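Zekatdale Makers Forum > Robots and automation > Faults and failures

Arm thinks the drawer is shut when it isn't (and then leans on it)

drawerfiend
Posted 7/7/26

Right, need some heads. We've got the arm doing put-away on the drawer cabinet, snacks and drinks, open drawer, item in, close drawer, next. Harnent controller, Leitner force sensor at the wrist. Was fine in January. Now it stops part way through a close, reports CLOSED, and carries on to the next pick with the drawer still hanging out.

Worse bit. Last night it did that with the bottom drawer, went back up to the top, came down too low and pushed. Whole cabinet rocked forward. I hit the stop. Nothing broken but I didn't like it one bit.

Log line each time is fault 716 and then it clears itself. Cant find 716 in the manual. Anyone?

pintle_and_gudgeon
716 on the Harnent is contact timeout. It pushes, feels resistance, waits, gives up. Your script is probably treating "gave up" as "finished". Have you got a pic of how it's laid out?

drawerfiend
Yes one sec. Head camera, arm over the crisps. 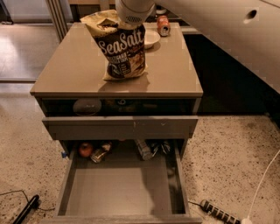
Reply 4: pintle_and_gudgeon

OK couple of things straight off. You've got two drawers out at the same time, bottom one a long way. Thats your rocking. Doesn't matter what the fault code is, a light cabinet with the bottom drawer right out and an arm pressing on the top is going to want to go over. Screw it to something.

Second, everything in that bottom drawer is at the back. Apple, can, bottle, packets. If any of it rides up against the underside of the one above it'll feel exactly like a closed drawer to the wrist sensor. Resistance is resistance.

Reply 5: tallow

Would bet on the bottle. It's on a diagonal. Long thing lying across a drawer always finds a way to jam.

Reply 6: drawerfiend

Drawer's deep enough for the bottle I think?? will measure. But why would it only start now, same items since January.

Reply 7: Rafsan Kodikara

Because the items aren't in the same place each time. You say same items but the placing is whatever the gripper let go of.

Also please move that power strip before anything else. There's a plug and cables on the floor just in front of the cabinet on the right, and the drawer comes out over that side. If a cable gets up against the drawer front you have another thing it can "feel" and a much worse one to be leaning on. I would not run it again until the floor is clear.

Reply 8: drawerfiend

Fair. Strip's been there ages but fair.

Reply 9: oddsock_engineering

Disagree with most of this tbh. Everyone's looking at the cabinet. The fault is that the software says CLOSED when it isn't. You could screw the thing to the wall and tidy the floor and it'd still lie to you. Fix the check first. After every close, look at the drawer front with the camera, is it in line or not, if not stop dead and shout. Don't go on force alone.

Reply 10: pintle_and_gudgeon

Both. I didn't say don't fix the check. I said it's about to pull a cabinet over on someone's foot.

Reply 11: oddsock_engineering

Camera check would've stopped it going back up to the top at all, so no tipping. It's the same problem.

Reply 12: Rafsan Kodikara

It isn't the same problem. If the camera check fails, or the arm is blocking its own view, which in that picture it partly is, you're back to a loose cabinet. Look how much of the top right corner is just arm. I wouldn't trust vision as the only thing between me and a falling cabinet.

Reply 13: tallow

What about the can on its side on the top? Near the back. If that rolls while it's pushing does the script notice

Reply 14: drawerfiend

No. It takes the positions at the start of the run and doesn't look again. I know, I know.

Reply 15: oddsock_engineering

Well there you go, why it came down too low. It's working from an old picture of the world. Bag of crisps is tall, bowl's shallow, if it thinks its reaching for one and gets the other it'll be well off in height. Re-scan before every pick. Costs you a few seconds.

Reply 16: drawerfiend

OK back. Did some tests with the speed right down and me stood by the stop.

Drawer empty, 5 closes, all clean, no 716.
Bottle in on the diagonal, 5 closes, 716 on every one, stopped short in the same spot.
Bottle laid flat along the front, 14 closes, no fault.

So tallow wins on the bottle. It catches on the runner bracket at the back, there's a fresh scrape on it. Would never have seen it.

Reply 17: tallow

ha. told you

Reply 18: pintle_and_gudgeon

Good find. Did you fix the cabinet down though

Reply 19: drawerfiend

Bracket into the stud, yes, and the strip's gone round the back wall. One drawer open at a time is now a hard rule in the script, it wont move to the other until the first reads shut.

Not done the camera check yet. 716 just halts everything for now and I go and look. Bit slow but I'm happier.

Reply 20: oddsock_engineering

Still want to see the camera check.

Reply 21: Rafsan Kodikara

Halting on 716 is right. Please also lower the downward force limit, default on ours at Lostitora was far too high for furniture. We brought it down until the arm would give up against a hand laid on a cushion, then left it there.

Reply 22: drawerfiend

Will do that tonight. Where's the setting, is it under motion or under safety? Can only see a sideways one in motion.

Reply 23: Rafsan Kodikara

Safety, then tool limits, second page. You need to restart the controller before it takes.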